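The rules for other people's living rooms

Banbridge, 10 September 2026

The house rules at Ilano run to 22 numbered points and fit on two sides of paper. The first version had only nine, and most of those were about insurance. The rest were added one at a time, usually after a phone call from a householder.

Ilano collects handling recordings in ordinary homes. A worker goes in with a hand-held gripper, picks things up, puts them down somewhere else, and the recordings go to firms that train robot arms. It is repetitive work. A session is planned for 300 recordings, and on a normal visit 264 of them pass checking. The company used to chase the missing ones before the worker left. Rule 14 now says the session ends at the agreed time, whatever the total.

Most of the rules are like that. They are short, and each one settles an argument. Shoes come off at the door unless the householder says otherwise. Cupboards stay shut unless they are on the signed list. Food is handled in its wrapper and is never opened. Post, medicine and photographs of people are moved out of view by the householder, not by the worker. If something is broken, work stops and it is written down on the spot, even if the householder says it doesn't matter.

The rule that took longest to agree is the one on tidying. Early customers wanted clean rooms and clear tables, and workers would spend the first part of a visit straightening cushions. The recordings came out neat and were not much use. Homes have things in them — plants, bags, clothes left on the sofa — and an arm that has only met bare surfaces will do badly in most of them. Rule 8 now reads: "Leave the room as you find it. Move what is on the list and nothing else."

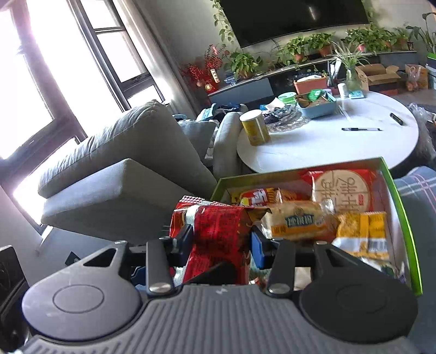

Who decides what may be picked up in a home? The householder does, by signing a list before the session starts, and anything left off the list is out of bounds.

The list can be changed during a visit, though only to make it shorter. A householder who wants to add something has to wait for the next visit. Workers grumbled about this, and some still do, but it has stopped people agreeing to things at the end of a long afternoon that they regretted by the evening.

Soft packets have a section to themselves. Crisp bags, sweet packets and sliced bread all crush easily, and a squashed packet counts as damage under the rules. The worker closes the fingers slowly, stops at the first firm hold and lifts. If a bag splits it is replaced the same day. The rules also cap how often one packet can be used: 15 lifts, then it is put aside. Proltholm, which runs a similar programme with a rulebook of its own, sets no limit and asks workers to use their judgement. The two companies have swapped notes and have not agreed.

They do agree on wiping down. Finger pads are cleaned at the start of every visit and again whenever the worker goes from one kind of object to another, so that whatever was on a shampoo bottle doesn't end up on the biscuits. Cloths are used once.

Recordings are the harder part. A session takes in a good deal of the room as well as the object being held, and householders don't always expect that, even after it has been explained. Under the Ilano rules they are shown a sample before they sign. They can ask for any recording to be deleted and need not say why. What the rules can't yet do is follow a recording once it has been sold on. Customers sign a promise to delete on request, and Ilano takes their word for it.

A draft standard called Morrison is meant to close that gap. It would have each customer keep a log of what was received and what was removed, open to inspection. Smaller firms have objected to the cost. The next draft is due in October, and Ilano has said it will adopt the log whether or not the others do.

Meanwhile a twenty-third rule is being tried out, on pets. It says the worker waits until the animal has left the room. How long to wait has been left blank.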